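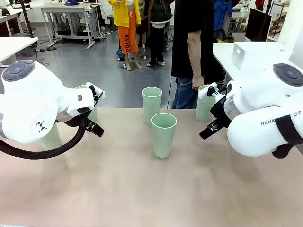
Both arms over the table, five cups out.

Workshop notebook, cup stacking build
2026-04-12

Goal for this entry: write down the state of the two-arm build before I change the finger pads again. I have a bad habit of changing first and writing later, and in October I lost a good setting in this way. It took me many evenings to find it again. So now everything goes in here, also the boring parts.

The task is still the same one. Cups stand on the table in no special order, the arms pick them up one after another and put them into each other, until there is one stack. The two arms should share the work, the left arm takes what is on its side and the right arm takes the rest. When a cup stands in the middle, either arm may take it, and this is where most of my trouble comes from.

Software on the control computer is Hirkeo, the branch I keep for myself, with the motion part from Brustach not touched. I did not update anything this week on purpose. The recording folder is called Cato, same as before, and the new episodes are added at the end of it. Please do not rename files in there. The number in the name is the only link to my notes. Last one saved is 531.

Start positions

I changed how I put the cups out. Before, I made a nice row along the table, with the same gap between each. It worked very well and it was worth nothing, because as soon as a cup stood one hand away from its usual place, the arm went down beside it. Now I put them down with no plan: some in the middle, some close to the arms, one near the far edge. The ones close under an arm are the hard ones. The arm has to fold back before it can reach them, and the joint limit comes very early.

For the cups under the arm I have now a small rule in the program. If the cup is closer to the base than the folded reach, the arm waits and the other arm gets the first chance. If the other arm cannot reach it also, the program stops and tells me. I don't like this, it is a stop where no stop should be needed, but it is better than the elbow pushing cups over.

Cables

The thick black cable of the left arm makes a loop under the arm when the wrist comes down. It has enough length, but the loop can touch a cup that stands below. I tried to tie it higher, and then it was too short when the wrist turned all the way. I put it back how it was. What I want is a clip on the side of the casing, so the loop goes out and not down. I will print one when the printer is free again. The right arm has a strap at the lower part and there the problem is much smaller. So maybe a strap on the left one too, as a first try, before I print anything.

Height of the grip

This was the main work of the session. I had the grip height at the middle of the cup, and the pads pressed the wall in a little. When the wall goes in, the rim changes its shape, and then the next cup does not go in straight. I moved the grip lower, step by step, and went down to the base. At the base the cup is stiffer because of the bottom, and it keeps its round shape.

The disadvantage is clear. With the grip at the base, the fingers are close to the table, and any error in the table height becomes a knock. I measured the table height again at four corners and typed the new values in. The corner near the aluminum profiles was lower than I had it in the file. I must have measured it before I tightened the feet of the bench.

Old clearance of finger tip above table: 8 mm
New clearance: 3 mm

With the new value I run slow for the last part of the way down. It looks a bit sleepy but I heard no knock. I would not go lower than this.

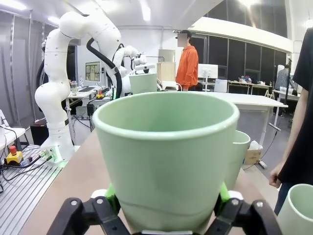
The wrist camera gives me a new question, now that the grip is low. The program finds a cup by the ellipse of its rim, and for this it wants to see the whole rim. For the cup which is already between the fingers, this is no problem. But that cup is big in the view and it hides a part of the next one standing behind it on the right, where only the rim and the right side come out. The program then takes the piece of rim, closes the ellipse by itself and puts the center in the wrong place. The cup in the lower right corner has a similar problem, only there it is the border of the view which takes a part away. All the cups have the same pale green color, so color does not help me to separate them.

Things I can do about it, in the order I want to try them:

1. Look for all cups before the first grip, when the fingers are empty, and keep the list. Only correct the list later, never build it new with a cup in the fingers.
2. Throw away every ellipse where less than half of the rim is really seen.
3. Use the fixed camera for the rough place and the wrist camera only for the last part of the way.

I started with number 1. It is written but not tested well. Number 3 is surely the best, but then I have to calibrate the two cameras against each other, and for this I need a quiet evening and the big checkerboard. The checkerboard is rolled up on top of the shelf and it is not flat any more. It needs a night under something heavy.

Pads

The bright green pads stay for now. I had planned to change them for thinner ones, and I have the material already cut. But with the grip at the base they hold well enough at a lower force than before, so I don't see a reason to hurry. I set the force limit down two steps in the file for both grippers. One thing to watch: the screws at the finger joints. On the left gripper one of them was a little loose at the start of the session. I tightened it by hand with the short key. No glue yet. If it is loose again next time, then glue.

Emergency stop

Tested before the first run, with each arm moving. Good for both. The yellow box stands on the aluminum profiles, with its cables lying free across the profiles. I want to fix these cables with two clips at the edge. The box itself should also get a fixed place, so that everybody who works here can find it without looking. Whoever uses the setup after me: please test the red button first, also when you are in a hurry.

Parts

Ordered from Hughes: cable clips, the short M3 screws with flat head, one more roll of the green pad material. The order number ends with 644, the paper is in the drawer with the keys. The clips are for the stop box and for the left arm, do not use them for the lamp.

Open for next time

Strap on left arm, then check full turn of the wrist.
Test the cup list with no rebuilding while gripping.
Check the screw on the left gripper.
Flatten the checkerboard.
Make a copy of the Cato folder before any new recording.
Write the new table heights also on the paper on the wall. The old ones are still there, I have only crossed them out.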